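Why Are Snack Bags So Crinkly?

Pick up a bag of chips and give it a squeeze. It makes a loud, scratchy noise. A paper lunch bag is much quieter, and a cloth bag hardly makes any sound. So what is a snack bag made of, and why does it have to be so noisy?

Layers, like a sandwich

Most chip bags look as if they are made from one sheet of plastic. They are made from several very thin sheets stuck together. Each sheet has its own job.

The outside layer is clear plastic. The colors, the name of the snack and the list of ingredients are printed on the back of it, so the ink is trapped inside and does not rub off on your fingers.

The middle layer often has a very thin coat of metal called aluminum. It is what makes the inside of many bags look silver. The coat is far thinner than the foil in your kitchen drawer. It keeps out light and air.

The inside layer is another plastic. It melts when it gets hot enough, and that is how a bag is closed. Two hot bars press the top of the bag together for a moment, the plastic melts a little, and when it cools the two sides are stuck.

Stiff plastic is noisy plastic. When you bend it, it does not fold softly the way cloth does. It jumps from one shape to another, and every little jump makes a click. A crinkle is a lot of clicks very close together.

What the bag is fighting

A crunchy snack has three main enemies: water, oxygen and light.

Water is in the air all the time, even on a day that feels dry. Chips and crackers have almost no water in them, so they soak it up like a sponge. Once they do, they bend when you bite them. We call that stale.

Oxygen is the part of the air that your body needs. Snacks do not need it. Many of them are cooked in oil, and oxygen slowly changes the oil until it smells like old crayons. Light makes this happen faster.

Factories have a trick for this. Before a bag of chips is closed, most of the air is pushed out and a gas called nitrogen is put in. Nitrogen is safe — most of the air you are breathing is nitrogen already. It does not spoil the oil, and it makes the bag puffy, so the chips are not crushed on the truck. 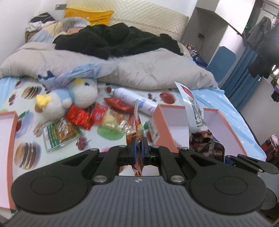 Some snacks come in a clear bag. People like to see what they are buying, and a clear bag lets them. It may let in more light than a silver one, so clear bags are often used for foods that will be eaten soon or that do not mind light very much.

Boxes do a different job. Cardboard is strong but it lets air through. If you open a box of crackers, you will usually find a sealed bag inside. The box stops things from getting squashed, and the bag keeps them crisp.

Try it at home

You will need 2 crackers from the same pack, a small plate and a jar with a tight lid.

Put one cracker on the plate and leave it on a shelf. Put the other one in the jar and close the lid. Wait 7 days. Then snap each cracker in half and listen. Which one is louder? Do not eat the one from the plate, because dust will have landed on it.

If you live somewhere damp, you may hear a difference much sooner. In a dry house in January it can take longer.

Keeping an open bag crisp

Push the extra air out gently. Fold the top over a few times and hold it shut with a clip or a clothespin. Keep the bag in a cool cupboard, away from the stove and out of the sun. A jar or a tin with a good lid works even better than a clip.

What happens to the empty bag?

Because the layers are stuck together, most snack bags are hard to recycle. In many towns they go in the trash. Some stores have a special bin for soft plastic, but not every bin takes bags with a silver inside, so read the sign first. The cardboard box is easier — take out the inner bag, flatten the box and put it with the paper.

Words to know

Nitrogen: a gas with no color and no smell.
Stale: no longer fresh. A stale cracker is often soft.
Seal: to close something so that air cannot get in or out.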